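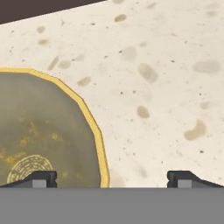

Simulated view over the gripper at the Skemgate cell, with the yellow-rimmed round object at left and the speckled countertop beyond it.

The Skemgate cell is set up twice. Yeshi Asfaw builds it first in simulation, and the fixture drawings are released only after the simulated arm has completed 200 cycles without a fault. The cell handles round kitchen parts for Trevaseo, which wants one arm to serve several part sizes with no change of fingers.

Asfaw starts with the wrist view. The fingers must appear at the same height on both sides, with the pads level and the gap open enough to show the surface between them. If one finger sits higher, the mounting angle in the model is wrong, and every later number inherits the error. She corrects the angle before touching anything else.

The countertop comes next. Its pattern of dark flecks and tan blotches was chosen to give the vision software trouble. On a plain surface the part finder, a Habte package, locked on to a rim every time. On the speckled one it reported blotches as parts in 11 of the first 200 trials. Asfaw raised the minimum edge length, reran the set and got 3. The remaining cases all involved a small oval stain close to a rim, and she removed them by adding a color check.

Rims are a separate problem. A circle in the model is a chain of short straight sides, and a finger closing on a corner between two sides gives a different contact force from one closing on a flat. The collision mesh now uses 63 sides. More slowed the solver and did not change the grip result.

Partial views are kept in the test set on purpose. The arm often comes down with the part well off to one side, and the software has to estimate the center from the arc it can see. When the estimate falls outside tolerance, the arm backs up, shifts toward the part and looks again.

Maintenance of the model follows the hardware. When pads are replaced on the real Flulero gripper, their measured thickness is entered in the file the same day. Last November a set was changed without the entry, and the simulated grip ran wide of the real one until the log was checked.

The cell file is stored with its pad log and mesh settings. The current revision is dated 2025-05-17.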